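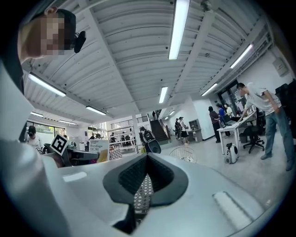
Pitness Hand-Held Gripper Set

The Pitness set is a pair of hand-held grippers for recording manual tasks. The operator holds one in each hand and does the job at normal speed. The recordings are used to train robot arms on the same job.

What is in the set

2 grippers, left and right
Marker cubes printed with square fiducial patterns
2 padded storage sleeves
Charging dock with 4 ports
Printed quick-start card

The body is light gray and white, with a V-shaped notch on top. Mesh pads line the inner faces of the notch.

Typical tasks

Most buyers start with picking and packing. A small carton goes in or out of a lidded box, and the box sits in a basket on the floor. Both hands are tracked, so one gripper can wait at the rim while the other reaches in. 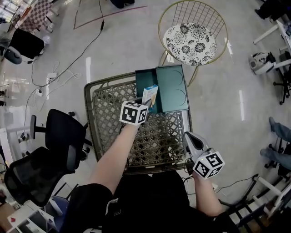 Floor work needs a clear area and no table. For longer jobs, Otero sells a bench kit that fits the same grippers.

Several operators can record in the same room. The Citix software keeps each pair on its own channel, up to 6 pairs per license. Set the channel before the operators pick up the grippers, and keep spare cables off the walking path.

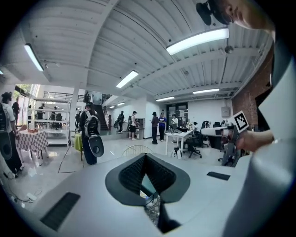
Larger rooms may need a second base station. Abou Zeid handles installation and can check the layout from a floor plan.

Ordering

Sets ship in 35 days. On-site training is led by Bo-ram Han and takes one morning. For quotes and spare pads, contact Aldo Guerra in sales.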